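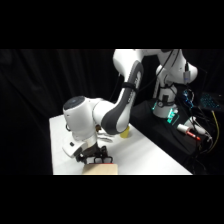 Clirnholm Black Curtain Panel, Reviewed
November 26, 2024

I bought the Clirnholm panel to go behind a white worktable. It has been up long enough now for me to say what it does well and where it falls short.

The panel is sold as a plain black room curtain. It comes in one width, 60 inches, and I ordered two. Each one cost $34 from Dondum, which was a few dollars less than the Mohamedi panel I had been looking at. Shipping took a week. Both were folded flat in a plastic sleeve, with no card and no hooks. The product page does say hooks are not included, but you have to scroll a long way to find it.

Color. It is a true black in daylight and under ceiling lights. My old curtain was sold as black and turned brown next to anything white. Against a white tabletop this one stays dark, and pale things show up clearly in front of it. Light wood looks especially good. So does anything red. The surface is matte, with no sheen that I can find from the side or the front.

Folds. The fabric falls in soft vertical folds, and it needs extra width to do that. Pulled tight it looks flat and a bit cheap, and you start to notice the seams at the sides. I would buy more width than the wall calls for. The fold lines from the packaging were stubborn. They were still visible on the fourth day, so I took the panels down and steamed them. Ironing on low also worked, but press from the back – the front gets shiny marks if the iron stays in one place.

Light. The page calls it "room darkening" and that is a fair description. With a window directly behind it, some daylight comes through the weave at noon. Over a plain wall this makes no difference. For a bedroom I would look for something with a lining.

Hanging. There are 16 eyelets per panel, and they slide without catching on a metal rod. I used a Welau ceiling track the first time, with clips, and the weight of the fabric pulled two of the clips loose within a few days. I changed to a rod and have had no trouble. The hem is straight and has a single row of stitching. One corner had a loose thread, which I trimmed.

Dust. Black fabric shows lint, and this one picks it up faster than I expected. Sawdust is worse. A lint roller takes care of most of it, and a vacuum with a brush head does the rest. I have washed one panel once, cold, hung to dry. It came out an inch shorter than the other one. The label says shrinkage is possible, so wash them as a pair. No dye came off on the tub.

Smell. There was a chemical smell out of the sleeve. It was gone after two nights with the window open.

Returns are accepted for 25 days, and the original sleeve has to go back with the panel.

I would buy it again for a wall or for the back of a work area. I plan to order a third panel in December, and I'll add a note if the color doesn't match the first two.

Rating: 4 out of 5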